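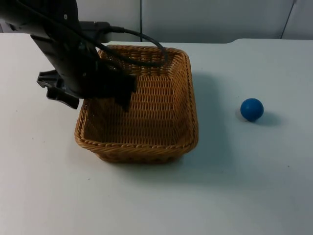 An empty wicker basket and a blue ball, ready for a tidy-up.

I do love a basket for small toys, and I have been through plenty over the years, plastic tubs and cardboard boxes included (the boxes never lasted long!). Woven ones are what I keep coming back to. They look nice enough to leave out on a shelf, and little ones can see over the top without tipping the whole lot on the floor – well, most days.

If you are buying one, go for sides that slope outwards, so that a hand can get in easily, and run your fingers all the way round the rim before you pay. Any sharp ends will catch on sleeves and soft toys. I trim mine with nail scissors and dab on a spot of clear glue, then leave it overnight. My biggest came from Evorell and cost almost 13 pounds, and it has been going strong since the December before last.

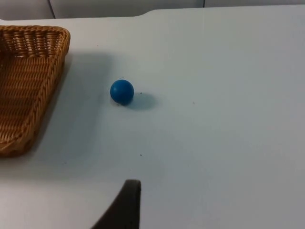

Balls are the worst for wandering off, so I give them a basket to themselves and keep it low down, where it can be reached without climbing. Wipe them over with a cloth wrung out in warm soapy water and let them dry properly before they go back in, as wicker doesn't care for the damp. And do have a look at the table while you're at it! There are always a few specks and crumbs that want sweeping up.

For the basket itself, turn it upside down over some newspaper and give the bottom a good tap. An old, soft toothbrush gets into the weave beautifully, and a clean dry paintbrush is even better for the twisty bits round the edge. Twice a year I wipe mine with a barely damp cloth and stand it somewhere airy, away from the radiator. Too much heat makes the strands brittle and they start to snap, and then you are back to the scissors and glue.

Last updated 10 August 2026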